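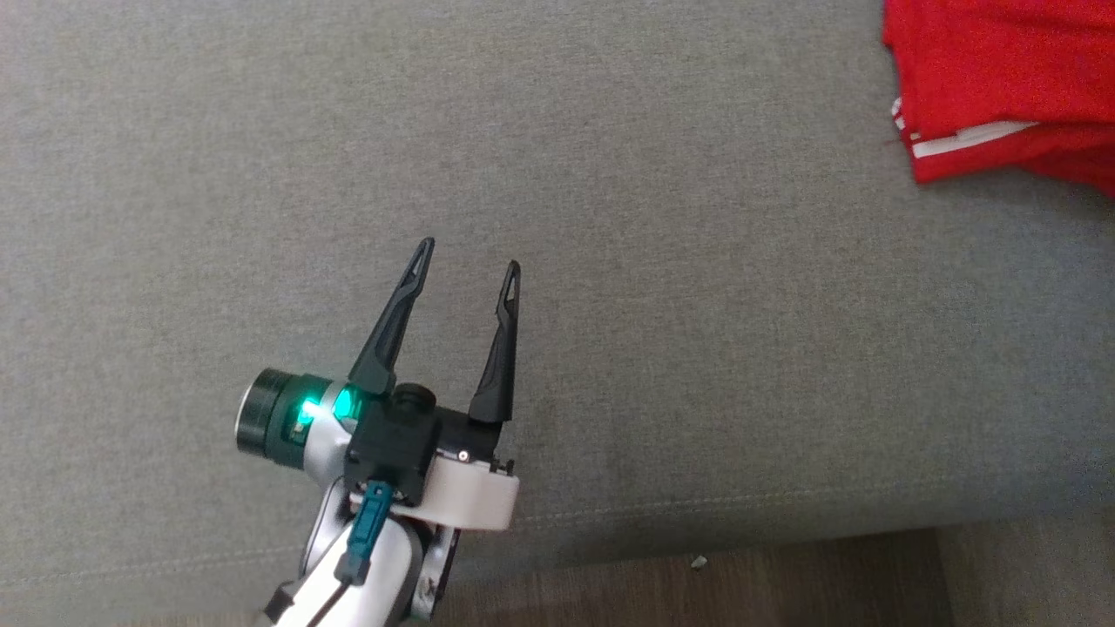 3.2 Keeping the gripper honest

The folding cell at Grallside runs on one arm, one gripper and a maintenance log that began as a joke between the first two authors. Most of the entries concern the fingers. They are slotted near the tips, which saves weight and gives cloth something to catch on, including when we would like it to let go. With the fingers fully open, as in Figure 4, both slots can be checked from the head camera without anyone kneeling on the floor, and this pose became the start of every session. The operator looks for lint in the slots, then at the green light on the wrist, then at the teal plug on the front of the casing.

Figure 4. Gripper in the open check pose over the gray cushion, with a red garment at upper right.

The plug deserves its own paragraph. Of 43 stoppages logged up to June, five were traced to this connector, and all five were first blamed on software. Marciniak rewrote the grasp timeout twice before Prosser pushed the plug in with his thumb. We now leave a little more slack in the cable at the wrist and reseat the connector every Monday. The timeout code has been kept, as it does no harm.

Finger alignment is checked less often. The Pleltum manual asks for a full reset after 378 cycles, a number we followed faithfully until we noticed that the reset itself knocked the zero off by more than the wear did. In the runs reported here the fingers were reset only when the closing gap failed a paper-strip test: a strip of printer paper must be held at the tips and must not slide under a gentle pull. "Gentle" was defined by Prosser, who performed all the pulls.

Under this routine the cell completed 682 folds with one set of fingers. Stoppages took about 5 minutes each to clear, not counting the time spent discussing whose turn it was. We did not compare against the Stivisau procedure of Ziółkowski, which requires a torque wrench we had on order throughout the study.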